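Laundry month at the Skemetti project 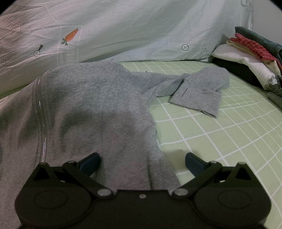

The hand-held gripper at work on a gray zip-up hoodie.

Many of you have written to ask how the folding work is coming along, and I'm happy to say it is coming along very nicely indeed! For those who joined us after the spring letter, we are gathering examples of people handling clothes at home, so that our learning system at Vamport can pick up the knack from real bedrooms and real laundry piles. A person holds the gripper and does the job with it, start to finish, and each garment makes one example.

As of 4 July 2023 we have 2167 examples on the shelf, and 163 of those are hoodies. Satish Sisodia, bless him, would like a good many more of those, and he has a point – zippers, cuffs and long sleeves give the system far more to think about than a plain towel does. He is also very keen on busy bedding, the more patterns and lettering the better, and checked sheets are always welcome.

Elvira Ñahui has been going over the new recordings in the Birnon office and asks me to pass along a small request. Please go slowly at the cuffs, and let the fingers open all the way before you reach for the next fold. She sent back seven recordings last month for hurrying (two of them were mine, I'm sorry to say).

We'll be collecting through September, and spare grippers can be picked up at the Pinheiro desk.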